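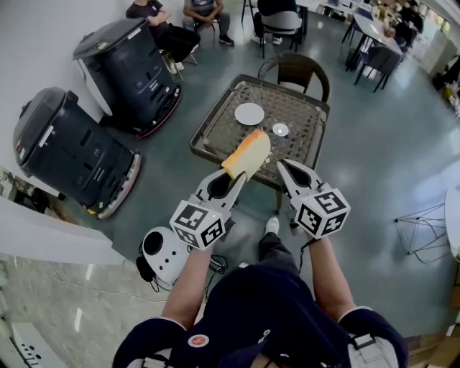
Bread, and how to stop ruining it

Last updated: November

The fridge is where bread goes to get old faster. I kept mine there for years and blamed the bakery. A cut loaf does better face down on a board, with a clean towel thrown over it, for 2 days at most. After that, slice it and freeze it.

Slice first. I once froze a whole rye and went at it with a bread knife the next morning, and the knife has never been the same. Put the slices in a bag, press out the air, and stagger them a little so they come apart without a screwdriver. 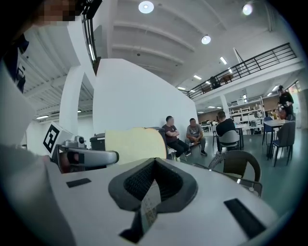

Toast them straight from the freezer on a slightly lower setting. If your toaster has a snowflake button, congratulations, you now know what it's for.

A whole loaf that has gone hard on the outside can be run quickly under the tap and put in a 350-degree oven for 7 minutes or so. Evelien Peeters wrote in to say this is madness, then wrote again to ask if it works on baguettes. It does. Moldy bread is past help, and cutting off the green part doesn't count as cooking.

Crumbs: dry the heels in a low oven, crush them with a rolling pin, keep them in a jar. Label the jar. Mine spent a winter as brown sugar.

Get our kitchen tips by email. Unsubscribe at any time.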